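Moved, mostly

By Parveen Khondokar
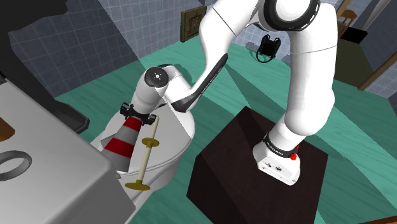 Ovcombe, Aug 25, 2019

Quick one, kettle's on and I've got to ring Mum before six. We're in. Keys on Thursday, van late, sofa wouldn't go up the stairs so it's living in the hall for now. Simão took the door off its hinges. Didn't help.

Flat's smaller than I remembered but the light in the kitchen is lovely in the mornings. Boiler makes a noise. Rent went up 50 quid at the last minute, still cross, wrote a snotty email and then didnt send it.

Best bit so far: the bakery at the bottom of the hill, cheese scones, gone by ten. Worst bit: the 78 bus. Waited ages twice and walked home in teh rain both times.

Can't find the box with the saucepans in. Beans in the microwave again tonight. Saranya, if you're reading, I've still got your drill, will post it or bring it over, whichever comes first.

Filed under: Home, Odds and ends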